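News > Security > Local Government

Dukley turns on two-step logins for every city account

2019-03-28

Dukley has done it! As of this morning, all 800 city employee accounts need a second step at sign-in, and the changeover that began in February wrapped up ahead of schedule with the phones at the help desk pretty much quiet.

The push came after a phishing email made the rounds last fall, dressed up as a parking permit renewal. Six employees typed in their passwords before the message was pulled. The city says no resident records were opened, but it was enough to get the council moving, and it approved the money for new logins at its very next meeting.

Reiko Higuchi, the city's information security manager, picked a sign-in system from Traneck, a small company that until now has worked mostly with school districts. Employees can approve a login on their phones or plug in a little key called a Loltik (the road crews love these, she says, as they go right on the truck key ring).

"I was ready for a lot of grumbling," Higuchi said. "What I got was people stopping me in the hallway to ask how they could set up the same thing on their own email. I could have hugged them."

The first 100 accounts to switch belonged to the water department and the Minami Street permit office, and their feedback changed the rollout for everyone else. Setup instructions went from six pages to two, and the sign-in now remembers a work computer for a full shift, so clerks at the front counter don't have to reach for a phone between customers.

Next up are the online accounts residents use to pay water bills and register for summer programs. Two-step login will be optional there, with text message codes to start and key support later in the year. Higuchi will also hold free drop-in sessions at the Minami Street office for anyone who wants help turning it on, and she'd like to see a full house. Bring your phone and the password you use now.
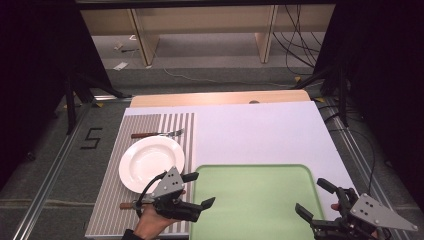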